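Torex Opens Gripper Care Service for Small Cloth-Handling Cells

25 September 2023

Torex today opened its gripper care service to all owners of Prallatix two-finger grippers. The service covers setup, routine upkeep and fingertip replacement for single-arm cells that handle cloth and other soft goods. It has been on trial since April at Kettani, which runs two such cells.

Soft goods are hard on a gripper in ways that metal or plastic parts are not. Lint works its way into the linkage pins. Fingertip pads glaze over and start to let thin fabric slide. A tip that sits slightly out of line will still pick up a box, but it will miss the edge of a folded cloth.

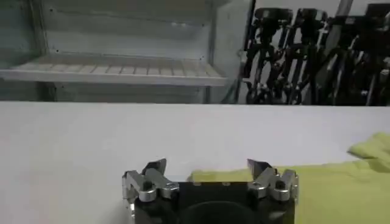 Each visit follows the same order. The technician powers down the arm, wipes the finger links and pivot pins with a dry lint-free cloth, and checks the housing screws with a torque driver. Fingertip pads are inspected for wear and changed as a pair. The arm is then powered up and the fingers are run through their full stroke, open to closed, before the cell goes back to picking cloth.

"Most of the calls we used to get were about dropped cloth, and people had already spent a day changing the software," said Meinir Lewis, service manager at Torex. "We look at the pads and the pins first. Then we check the closing position, and after that we talk about settings."

The closing position is set last. Technicians bring the fingers together slowly over a bare part of the table, adjust the stop, and repeat the check with a piece of the customer's own fabric. The final value is written on the service card kept with the cell. 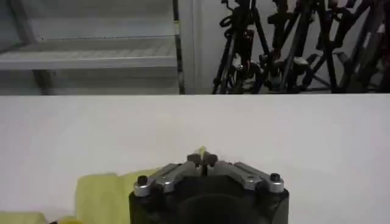 Gripper with its fingertips almost together at the worktable, with yellow-green soft material to the left.

Kettani logged 598 hours of cell operation during the trial. Selim Coşkun, who supervises the cells there, said the written card has been the most useful part for his shift leads.

"Before, if somebody changed the stop, the next person had no way of knowing," Coşkun said. "Now we read the card and put it back."

The service is sold as a yearly plan with two visits, or as a single visit for new cells. The technician's manual, 66 pages long, is included with either option and may be copied for in-house use. Replacement pads are stocked by Jollano, which also handles returns of worn linkages. Grippers with cracked housings are not covered and must be sent in for repair.

Owners should have the arm's maintenance log and a sample of their usual fabric ready for the first visit.

Press contact: Loubna Tahiri, Torex
Service bookings: Sepehr Asadi, Torex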